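Mesby two-finger gripper

Home / Grippers / Two-finger / Mesby

In stock. Ships from our Backlund building.
Gripper only: $2,220
Gripper with wrist camera kit: $2,819
Spare pad set: see Spares tab

Page updated after the open day, 19/10/2023. Specs are the same as before, I've added what people asked and what we showed. Pricing questions to the sales desk please and not to Hülya, she has enough on.

At a glance

Type: electric, two fingers, parallel motion
Opening: 82 mm
Payload: see table in the manual, it depends on pad and reach
Finger color: black
Pads: textured rubber, replaceable
Power: from the arm's tool connector, or separate supply
Camera: optional, small, sits at the wrist looking down between the fingers
Cable: 330 mm pigtail, extension sold separately
Control: Cosa driver, plain serial, or digital in/out for open and close only

What it is for

Small part handling. Taking things out of boxes and putting them somewhere else, mostly. Kitting, bench assembly, feeding a tester, tidy-up jobs at the end of a line. If you have one flat part that always comes in the same place the same way up, buy a suction cup, it's cheaper and faster. Mesby is for when the parts are mixed and some are soft and the box isn't always where it was yesterday.

It isn't sealed. No wash-down, no coolant. Don't put it in a food line. We had two people ask and the answer is still no.

The open day

Second one this year, first was in August and it was too hot and too full. This time we split people into small groups and ran the same demo for each, start to finish, with time at the end to try teaching a pick yourself. Better. Will do it that way again.

Hülya Bilgin ran the cell. She wrote most of the Cosa driver so if you asked a hard question you got a real answer, and if you asked a hard question about shipping you got sent to me.

What we set out to show:

Picking from an open carton with dividers. This is the one customers keep bringing us. Cardboard dividers are a pain. They bend, they tear, the top edge goes fuzzy after a while and a depth sensor gets silly ideas about where the edge is. The fingers are slim enough at the tip to get down beside a divider, and the pads give a bit, so a light touch on cardboard doesn't stop the program. You set how light. Default is on the careful side.

Working around loose wire. Harness work, power supplies, anything with leads hanging off. You can't really plan for a wire, you can only keep the wrist out of it. Hülya's advice, come in from the side that has no leads, and put a waypoint higher than you think you need. Half the questions of the day were on this so there is a note about it in the driver docs now, under Approach.

Placing into clear plastic. Trays, cell strips, see-through lids. Clear parts are hard on cameras, everybody knows this, and reflections from the floor of a tray make it worse. We teach the tray position once with the fingers and then trust the arm. Simple but it works for most benches. Wipe the tray first, fingerprints do count.

Hand teaching. You hold the arm, move it where you want, close on the part, press save. Most of the visitors had it in one go. A few squeezed too hard on the wrist and dragged the camera view off, which you fix by holding higher up the arm. Sounds fussy, takes a minute to get used to.

Questions from the day

Does it fit my arm? Flange is the common round pattern with four bolts and one pin. If yours is different we sell an adapter plate. Send a photo of your flange with a ruler in it, saves us three emails.

Can I run it without the camera? Yes. Plenty do. You can add the kit later, the bracket holes are already there under two blanking screws. Don't lose the screws.

Why does the camera look at the fingertips and not ahead? So you can see the grip. You see the part, you see both pads, and you see the thing you're about to hit. The fingers do take up the bottom of the view and some people don't like that at first. You get used to it, and for training a picking model it's what you want anyway, the tips are always in the same spot.

What about the pads, how long do they last? Depends on what you rub them on. Cardboard is worse than metal, oddly. Dust off the board gets in the texture and the grip goes slippery, so brush them at the end of a shift. Dry brush. No alcohol, it hardens the rubber. When the texture is gone at the corner, change both sides together.

Is there an over-force stop? Two levels. Gripper stops on motor current, arm stops on whatever your arm does. Set both. The gripper one isn't a safety function and we won't sign a paper that says it is. Do your own risk assessment, every time, also if you only move the cell to the other side of the room.

Can it hold a connector and push it home? Sometimes. Small ones with a good square body, yes. Flat latching ones, no, you want shaped tips. We can print a set for you, ask.

Noise? Quiet. A short buzz on closing.

Setting up a bench like ours

People wanted to know how we lay out the table so here's the short version. Not rules, just what we do.

Get the carton open all the way and fold the flaps down or cut them off. Flaps spring back up. Put the carton close to the arm base, and the tray behind it, so the wrist moves out and over and never twists back on itself.

Keep supplies and anything with leads to one side, all on the same side. If they are on both sides you've got nowhere to come in from.

Route the arm cable so it has slack at full reach but doesn't drag on the table at short reach. Do a full slow run with one hand on the stop and watch the cable and nothing else. Then do it again watching the fingers.

Poles and clamps around the tray are good for keeping it from walking. Cheap aluminum or plastic tube is fine. Tell the software they are there! The driver has a keep-out box tool, use it, make the box bigger than the pole.

Lights. Overhead lights on a shiny surface will move in the camera picture as the wrist moves. If you can't change the lights, teach at the same time of day you run.

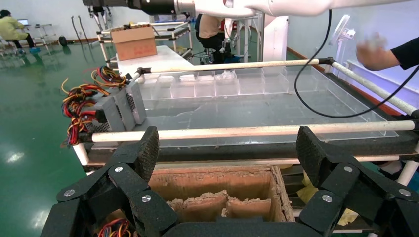
Same goes for people. Agree who is allowed to reach in and when, and say it out loud before the arm is enabled. One person on the pendant, one on the parts, that's the rule at Backlund and we kept it with visitors too. Speed stays down in teach mode and you can't turn it up from the Cosa screen, has to be done at the controller.

Last thing on setup, save your positions under proper names. "Point one" means nothing next week. "Tray left front" does.

What's in the box

Gripper body with both fingers fitted
Pads fitted, plus one spare pair
Four flange bolts, one pin
Pigtail cable
Hex keys, two sizes
Printed quick start, the full manual is a download

Camera kit adds: camera, bracket, short USB lead, strap for the lead, calibration card. Keep the card flat. A bent card gives you a bent calibration and you'll spend the afternoon blaming the arm.

Software

Cosa driver is free with the gripper. Registers on first plug-in, no dongle. It gives you open, close, set width, set force, and reads back finger position so you can tell whether you've got the part or just air. Camera stream comes through the same driver if you bought the kit. Recording is in there too, picture and finger position and arm pose together, one file per run. Turn it on before the run, it doesn't buffer backwards.

Known issue: on the current version the width reading can stick at the last value if you unplug the tool with power on. Don't unplug with power on. Fix is coming in the next relase.

Ordering and lead time

From stock while we have it. Adapter plates are made to order and take longer, the sales desk will give you a date. Tukari is the maker and handles all warranty, also if you bought through a reseller. Keep the label with the serial number, it's on the underside of the body where you can't see it once it's bolted on, so take a picture first.

Returns accepted unused, in the original carton. Printed tips can't come back.

Shipping address for repairs is the Backlund building, side door, put the repair number on the outside of the carton. We get parcels with no number and they sit on a shelf till somebody calls.

Next demo

No date yet. If you want in, use the form under Visits and say what part you want picked. Better yet, send us the part ahead. We'll try it first and tell you straight if Mesby is the wrong tool. Bring closed shoes. Parking is round the back and the sign is small.

Several people left their names for the slides and I've lost one of the sign-up sheets, sorry. If you haven't had an email with the link from us yet, write again and I'll send it over.

Downloads

Manual (PDF)
Quick start (PDF)
Flange drawing
Cosa driver and release notes
Open day slides
Pad care sheet

Related: Mesby adapter plates, printed tips, cable extensions, spare calibration cards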